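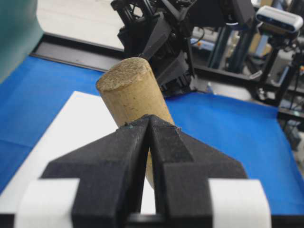
Bautista Escobar reckoned the Plistuncombe tour had been sold to the club as paid for, and he wanted it minuted that he had asked twice who was paying. The answer both times was that Hekico would cover the flights. He has not seen a letter from Hekico and neither has anyone else who was at the table.

Posted 9 December 2018
By the minutes secretary

The chair said a letter was on its way. Bautista asked on its way from where. The chair said he would chase it.

Minutes of the previous meeting

Taken as read. One correction: the minutes had the second XI losing to Nic Aodha by 12 runs. It was 12 wickets short of a decent performance, according to the captain, but the margin was in fact two wickets. Amended and signed.

Tour proposal

The proposal is for the first XI to fly out in February and play three one-day games at Plistuncombe, with a social Twenty20 on the last afternoon. February is also when we play Nic Aodha away and, if results go our way, a semi-final. The chair said the association had been flexible about fixtures in the past. I have looked and can't find where. The last time we asked to move a game, we forfeited it.

The organisers say they drew a crowd of over 1,000 to last year's opener. Bautista asked if that was gate money or an estimate. The brochure doesn't say. It has a picture of a full grandstand, and a member who has played there pointed out that the ground doesn't have a grandstand.

Costs as presented: $355 a player for accommodation, flights covered by Hekico (see above), meals and ground transport not covered by anyone. No figure was given for insurance. The chair said insurance would be "in the mix somewhere". Asked to find out where.

Moved that the club agree in principle to the tour. Bautista moved an amendment that nothing be agreed, in principle or otherwise, until there is a signed letter and a full costing. Amendment carried. Two against.

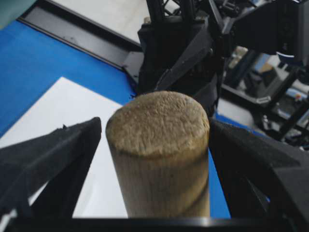
The chair asked whether players could at least be told to keep the dates free. The meeting's view was that they could be told the dates and left to decide for themselves. No deposits to be paid by players or the club in the meantime. Anyone who has already paid one should let me know.

Overseas player

Vidar Lundgren has written again offering to play the second half of the season. His email says he is a right-arm quick who made 154 in a club game last winter and is happy to sleep on a floor. A scorecard was attached. It shows the 154 but not who the bowling was, and three of the opposition names look to be the same bloke.

There was a fair bit of warmth for Vidar all the same. He has fans online after a clip of him being hit for six and then applauding it, and the chair thinks he would bring people through the gate. I asked which gate. We don't charge.

His visa is his own business but the club would have to write something in support, and I am not putting my name to a letter saying he is a professional cricketer on what we have. Agreed he can be told he is welcome to come to nets and be picked on form like everybody else. If he turns up he pays subs.

Skulutley bowling machine

Skulutley have offered a bowling machine on a free trial until the end of the season. The agreement runs to nine pages. Clause six says the club is taken to have bought the machine if it isn't returned "in original condition" – after a summer of use by under-14s, I would like to know what that means. Bautista said it means we have bought a bowling machine.

The junior coach is keen and says the current one only bowls full tosses. Deferred. Secretary to ask Skulutley to strike out clause six or explain it.

Pitch and covers

The square is playing low at the northern end. Top dressing was meant to have fixed this. The contractor says it needs another season to settle, as he did last season. Invoice to be held until someone from the club has walked the pitch with him.

Covers have a new tear. Tape for now.

Other business

Scorers are reminded that the book goes in the locker after play and not home in somebody's car.

The chair wished it noted that he remains confident about the tour. Noted.

Next meeting after the Nic Aodha game. Letter from Hekico to be tabled, if there is one.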